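# Robot Club FAQ (the Simulator Stream)

Last tidied up Jun 21, 2018

Hi! I'm Naheed Malik and I run the simulator stream of the Rallanthorpe Student Robotics Club. I get the same emails over and over at the start of each intake, so I've put my answers on one page. If yours isn't covered, write to me and I'll probably add it.

### Do I need to know how to program?

Nope. Half of last year's group had never written a line of code. We spend the first couple of sessions moving the arm around with sliders and a gamepad, and only then open up a script. If you can already program, great, you'll just get to the fiddly stuff sooner (and I'll be asking you to help the person beside you).

### Is there a real robot?

There is, but it lives at the Nikbridge campus and we only get to it at the end of the program. Everything before that happens in Konton, our simulator. I know that sounds like a letdown. It did to me too when I joined! But you can drive a simulated arm straight through a sink and all you've lost is the ten seconds it takes to hit reset, so people try much bolder things.

### What do we do in the sessions?

This term it's the kitchen challenge. Each team gets the same virtual kitchen and a list of chores, and you program the arm to do them. The chores get harder as you go. Picking up a piece of fruit is week one stuff. Anything with a rim is harder, and anything full of rice is where the yelling starts. 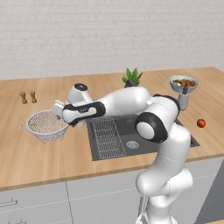 You'll work in teams of up to 5, and every team keeps a logbook. Please don't skip the logbook. It can be messy, it can be on your phone, I don't care what colour pen you use, but when your arm does something weird I'm going to ask what you changed since it last behaved, and "nothing" has never once been the answer.

### Why does everyone talk about the colander so much?

Because it's worth the most points, and because it's mean. The gripper has two fingers, so you have to pick a spot on the rim and come at it from an angle that won't tip the whole thing. Go in too steep and you're digging in the grain. Too shallow and you shove it along the counter. Alžběta Kopecký, who was on the winning team last year, told me she spent three sessions on the approach alone and dreamed about it at least once.

If you're stuck, look at your wrist angle before you touch the speed. Everybody fiddles with the speed first.

### How does the scoring work?

Each run is out of 70 for the chores, plus up to 40 for the logbook and your team's talk. You lose points for knocking things over and for hitting the counter. You can do as many practice runs as you like and they don't count for anything. The highest total anyone has stacked up over a full season is 1,796, by a team called Petrenko, and it's still written on the whiteboard in the club room in marker that won't come off.

### Can I use my own laptop?

Sure, as long as it'll run Konton. Older machines get pretty choppy once the whole kitchen loads. There's a setting called "plain surfaces" that drops the wood grain and the wall texture, and it helps a lot. If yours still won't cope, we have club machines, so come a bit early and grab one. The one with the sticky spacebar is fine for everything except typing.

### I missed the first session. Am I too late?

You're fine. Rostislav Hájek keeps the catch-up notes and he's very patient about it. Read the part on joint limits before you come, at least, otherwise you'll wonder why the elbow stops dead halfway across the counter. If you've missed three or more it gets trickier, mostly for your teammates, so talk to me first and we'll sort out something fair.

### Can we pick our own teams?

Yes for the first half of the term, then we shuffle. Some people groan about the shuffle. I used to be one of them, but I learned more from two weeks with Selvaraj Begum than I had in the whole month before it (he names his variables properly, for starters).

### What if my run fails on competition day?

You get a second go, same kitchen, same starting layout. You're allowed to change your script between the two, and there's a short break to do it in. My advice is to change one thing. I once rewrote my entire grasp routine in that break and the arm spent the second run politely waving at the wall.

### Does it cost anything?

The club's free for enrolled students. You pay your own bus fare to Nikbridge for the end-of-program day, and you'll want to bring lunch, as the cafeteria there closes early in June.

### Who do I ask about the mentor spots?

That's Halvard Kvam. He looks after mentors and I don't get a say in who's chosen, so please don't send me your application! Catch him before a session if you can. He's slow on email.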